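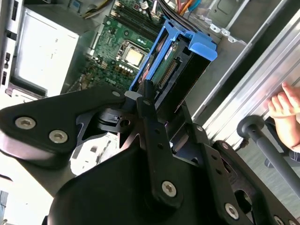
A blue drive caddy and its hard drive at an open desktop case, with the motherboard behind.

Keep the old tower

My desktop computer is older than some of the furniture in the room it stands in, and I mean to keep it. I have been told more than once that this is a false economy. I don't agree, and the plastic caddy is a large part of my argument.

A caddy is a dull object. It is a piece of moulded plastic with two rails and a handle, and it holds a hard drive in place. Mine need no tools. You pull the plug, take the side off, unclip two cables and slide the whole thing out. When I moved from my old Borkex drive to a larger one, the job took less time than boiling the pasta that evening. Copying the files took until the next morning, but I was asleep for that.

Compare the small sealed machine my daughter brought home from college in June. It is a Drornel, it is quiet and it looks well on a desk. The storage is soldered to the board. When it failed, the shop in Chraibi Street told her the whole board would have to be replaced, and quoted 525 pounds for it. A new drive for mine would have cost a fraction of that. She had 2,987 photographs on hers and had backed up fewer than 300 of them.

I should be fair to the other side. A tower takes up floor space. It collects dust, and it hums. Mine is heavy enough that I put off cleaning behind it. Laptops are the right choice for people who travel or live in one room, and I would not tell a student to carry a steel box up three flights of stairs. There is also a point at which an old machine costs more in electricity than it saves in parts, and owners like me are slow to admit when we have reached it.

What I object to is the idea that parts you can remove are only for hobbyists. I am not one. I could not tell you much about the processor in my machine, and I have never wanted to make it faster. I want to be able to change the bit that wears out. Drives do wear out, and the maker knows this as well as I do.

The coloured plastic matters more than it seems. Somebody at the factory decided that the part you are meant to pull should look different from the parts you should leave alone. It can't have added much to the price. The Weltisar printer beside my desk has the same idea in green on its paper tray and nowhere else, so I have never found my way to the rollers, which are what jams.

I would like to see a plain label on the box, where the price is — can the owner replace the drive, yes or no. Buyers could then make up their own minds, and plenty would still pick the thin one. My daughter says she might. She has also asked whether there is a spare bay in mine for her photographs, and there is. The caddy for it is in the kitchen drawer with the 30 or more screws I have never found a home for.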